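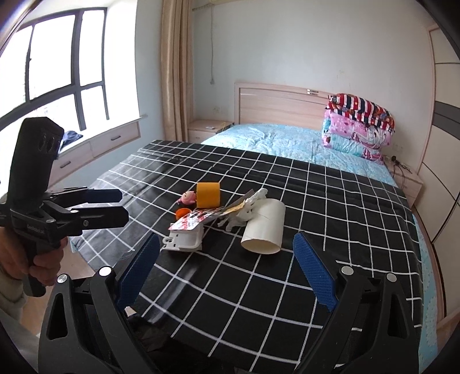

Anselmo Mendonça
Household tips editor

Search tips Search

Clearing a bed of odds and ends

The Yan study looked at how people tidy small clutter using hand-held grippers, so that a robot can learn from the recordings. It covered 500 clear-ups, and some of the results are handy at home.

Spread a plain or checked cloth over the bedding first. Recordings made on a grid cloth had fewer missed grabs than those made on patterned sheets -- small things are easier to pick out.

Take tubes and rolls before wrappers. Crumpled packaging caught on its neighbours in the study, and lifting it first dragged other items along.

Open the jaws wide before you reach in. If you use a litter picker with padded tips, the same applies.

Stop after 6 items and straighten the cloth. Creases made flat strips harder to grip.

We use cookies to improve this site. Accept Manage settings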